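Tenants' Group Questions Savings Claims in Bustholm Water Meter Plan

BUSTHOLM (Feb 15, 2026) – The Bustholm Renters Association is asking the city to hold off on a plan to put Avarix water meters in every rental unit, saying the savings promised to tenants have not been shown.

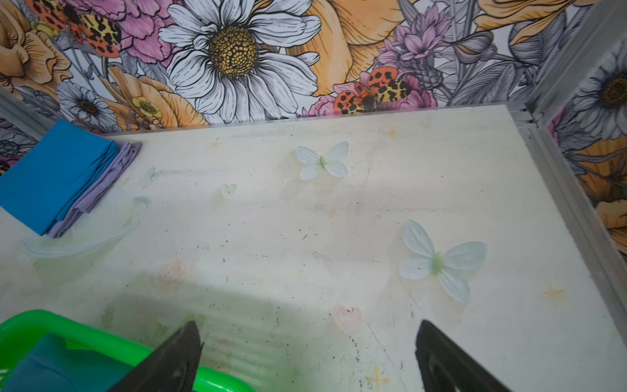 What the Association Is Asking For

The association wants the city council to delay its vote on the meter contract until the full results of the Koutsoukos Street trial are made public. So far the city has released a two-page summary. It says that households in the trial "used less water and saw lower costs." It does not say how much less, or lower than what.

"We have read the summary several times and we still can't find the savings," said Ourania Ververidis, who chairs the association. "If they're in there, somebody should point to the line. Our members are being asked to pay for this every month, and a sentence with no number in it isn't good enough."

The city plan covers 3,469 rental units. Under the draft contract, Avarix would own the meters and read them remotely. A second company, Gellix, would send the bills and charge each household a service fee. The draft does not set a limit on that fee after the first year.

Questions About the Trial

According to the summary, 1,401 households took part in the trial. The association says that figure needs explaining. Several members who live on Koutsoukos Street had meters put in but never got a bill, and it is unclear whether their units were counted.

The trial also began in November, when outdoor taps in most of the buildings are shut off for the winter. The association does not see how a cold-weather reading can be compared with a yearly average that includes summer watering, and it has asked which months were used. The city has not answered.

"Maybe the meters do cut water use. I'd be glad to hear it," said Manolis Raptis, a retired plumber who reviewed the draft contract for the association. "But a running toilet will eat up any savings you make with short showers, and the tenant doesn't own the toilet. I looked for the part that says who fixes the leak and who pays while it's leaking. There's one paragraph, and it says the parties will work it out."

Response to the City

In a letter to members last month, the city said that 2,000 units could be metered by the end of the year and that waiting would raise the price. The letter did not include a quote from Avarix or say when the current price runs out. The association has asked for both in writing.

The association has not taken a position against metering. It is asking for the trial data by building, the fee schedule past the first year, and a clear rule on leaks.

Renters who took part in the trial and kept their bills are invited to bring copies to the association office on Koutsoukos Street. Names and unit numbers will be removed before any figures are shared with the council.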